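Stedside workshop notebook
September 5, 2024 - memorial plaques and printed notices

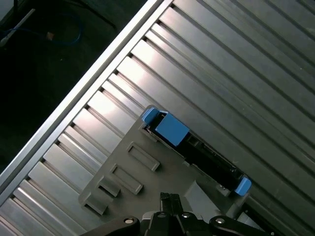 Margit Åberg wants the family's wording left alone on the Gunnlaugsson plaque, including "went home" where our template has "died." She says the template was only ever meant as a starting point, and that the last two families both asked for changes after proof. Agreed. I put their wording back and saved it as version 5.

Gunnlaugsson plaque, brass, 400 mm wide. The draft runs to 22 lines with the grandchildren listed, and the lettering gets too small to read from standing height. Dropped the line spacing first, which looked cramped. Then set the grandchildren's names in two columns under the dates. Down to 19 lines and it reads fine on paper. Sent the proof to the daughter this morning. No engraving until she signs it.

Check again before cutting: the middle name is spelled one way in the newspaper obituary and another way on the funeral program. Asked her to confirm which is right. The program was printed from our file, so if that one is wrong we reprint it at our cost.

Brorkent sent the new card stock for service programs. Heavier than the July batch and it cracks at the fold if not scored. Scored a few by hand and they folded clean. The gray ink looks brown on it. Black only for now.

Pumum order: they want the death notice text and the plaque text to match. The notice has the full list of survivors and the plaque can't carry that. Told them we can match the name, dates and the first sentence, and leave the survivors to the notice. Waiting to hear back.

Order of survivors came up again. We have been putting spouse, children, grandchildren, then brothers and sisters. Margit thinks stepchildren should go in with the children unless the family says otherwise. I changed the intake form so it asks. Old forms are still in the front drawer and need to be thrown out.

Still open:
Daughter's answer on the middle name
Pumum reply
Reorder the small brass screws - the ones in the bin are too long for the wall mounts
Ask Brorkent if they still carry the lighter stock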